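Coat hook
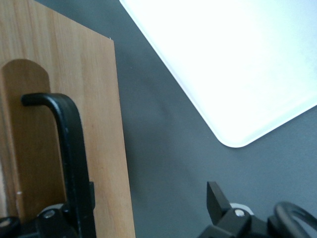 A coat hook is a fixed fitting on which outer clothing, hats and bags are hung. It is usually mounted on a wall, a door or a backing board, alone or in a row. Hooks are made from cast metal, bent wire, turned wood or molded plastic. The simplest form is a single rod bent over at one end, and the same inverted J shape is found in many other kinds of hardware, such as the black rod curving over a brown, round-topped piece of wood set into a paler board. Double hooks carry a long upper arm for hats and a short lower arm for coats.

Placement

In schools, hooks are set low enough for children to reach. A rail of up to 9 hooks is common in small cloakrooms – longer rails need extra fixings into the wall behind. Hooks with an upturned tip hold a loop better than those that end in a straight peg.

Regional use

In the town of Nanedska, the word "drurkum" is used for both the rail and the room in which it hangs. Ermira Stojanović recorded the usage in her study of household terms, which lists seven local names for hooks and pegs.

See also: Hat stand; Peg rail; Cloakroom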